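The Cold Plunge Will See You Now

At the Galtley recovery studio, a membership costs more than my first car payment, and the first thing a new member gets is a laminated card listing what cold water is supposed to do for her. Better sleep. Less soreness. A faster metabolism, a calmer mind, stronger immunity. I counted seven promises on the card and a signature line underneath for the waiver.

I went in sore from a ten-mile run and came out cold. Later that evening I was still sore. The attendant had told me this might happen, and that the real changes show up around the third week, when the body "learns the stimulus." I asked what that meant. She said it was different for everyone.

Recovery has become a business of its own in the past few years, separate from the gym and a good deal more expensive. There are compression boots, infrared saunas, percussion guns, salt rooms and stretching by appointment. Galtley opened its first location in November in a former tile showroom and says it now has 543 members. Down the street, a competitor called Grarker sells a package it calls the Full Reset, which is 65 minutes long and includes the boots, the sauna and a cup of broth.

Yareli Cervantes has been a physical therapist for long enough to have watched several of these come and go. Her clinic, Aguirre, is two treatment rooms and a small gym behind a dentist's office. She has no cold tub and doesn't plan to buy one.

"People ask me if it works, and I ask them what they want it to do," she told me. "If you like how you feel when you get out, fine. Go. If you have a tendon that's hurt since last summer, the tub isn't going to touch it."

What would touch it, in her view, is dull. Load the tendon a little, see how it does, load it a little more. Sleep. Eat enough. She writes out programs with three or four exercises on them and complains that patients do them for nine days and quit. The same patients, she says, will drive across town twice a week to have a machine squeeze their calves.

I wanted to be fair to the machines, so I asked Galtley for its evidence. The marketing office sent me a folder of studies. Many were small. One followed a group of cyclists and found they felt less sore after cold immersion than after sitting in a chair, a result I have no trouble believing. Feeling less sore is worth something. But the people in the chair knew they were in the chair, and you can't hide ice water from a volunteer. Another paper in the folder looked at soreness in young men after a weight workout and had nothing to say about sleep, mood, immunity or metabolism. Those four take up most of the card.

There is also some research that points the other way for people who are lifting to get bigger and stronger, suggesting that a cold soak right after every session may blunt part of the benefit. That wasn't in the folder. When I brought it up at the front desk, I was told members are encouraged to listen to their bodies. 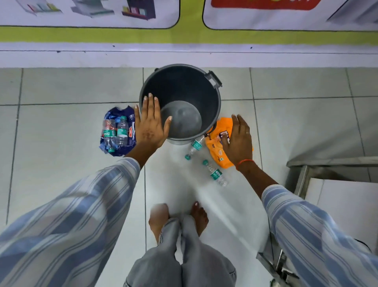 Then there are the apps. Sturance, which Galtley bundles with its top membership, gives users a recovery score each morning based on a wristband and a short quiz. I wore the band for two weeks. On a morning when I felt terrific it scored me low and recommended the boots, which by happy coincidence could be booked on the next screen. After a night up with a sick kid it told me I was ready to perform. The company's reply to my questions said that scores become more accurate with time and that I should wear the band for longer.

Cervantes doesn't hate the band. She has had patients who train too hard and will take a rest day only if a gadget orders one. Her worry is the person who felt fine, saw a bad number and went back to bed. She sees a few of those now, she says, and they come in asking what's wrong with them.

The top membership at Galtley runs 300 dollars a month. I canceled mine after the second billing cycle, a process that took two phone calls and a form. The same money would have bought me a couple of visits with Cervantes and a decent pair of running shoes, and I did end up buying the shoes. My calves still hurt after ten miles. She has me doing heel raises off the bottom stair, three sets, every other day, and so far I've skipped two of them.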